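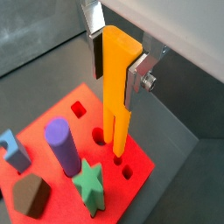
Ticket 585, Ultell student robotics club
Opened by: Snežana Omerović
Status: open, waiting for second test
Subject: yellow two-prong piece does not go in

The program brings the yellow piece over the red board, but when the arm goes down, one prong touches the foam beside its hole and the piece turns a little in the fingers. After this the arm stops with the message "force limit". The green star gives no such problem.

February 12, 2020
I checked the saved position of the board. It is the same as in December. I restarted the controller and ran the task again, same result.

Reply from Dragica Kovačević:
Please look at the grip height. One prong is longer, so it arrives first, and any small angle is already too much. Did you lower the speed?

Snežana:
Yes, from 700 to 50. Now it stops more softly but still it stops. I also closed the fingers tighter and the piece turns less. I will teach the pick point again and put the new file in the Leka folder. Please do not move the board until then.

Dragica:
OK. Write the angle also, I want to compare with ticket 1166.

Contact: Ultell club desk | © Ultell | Back to top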